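I got to Cisholm an hour before the opening, which was a mistake, since half the drawings were still leaning against the wall in bubble wrap. Jawad Durrani didn't seem bothered. He handed me a roll of tape and told me to make myself useful!

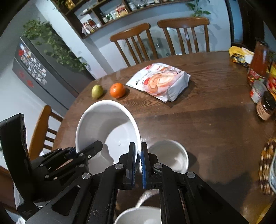

The show is called Vomen, and it fills the old ticket hall with 175 ink drawings by Jawad and his longtime friend Ehsan Arain. They worked on them by mail, one starting a sheet and the other finishing it, and neither was allowed to ask questions. Some came back almost black. My favorite is a tiny harbor at night (Ehsan swears it's a parking lot).
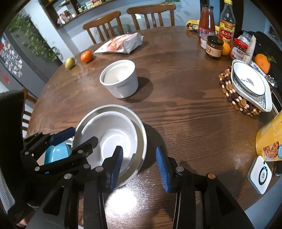

By eight the hall was packed and so warm that someone propped the street doors open. I kept drifting back to the far corner, where the two biggest sheets hang unframed from plain steel clips – they move a little whenever a person walks past, and I could have stood there all night. Ehsan wants to hang them lower next time. Jawad doesn't. They were still arguing over it when I left to catch my train. The show stays up through May, and entry is free.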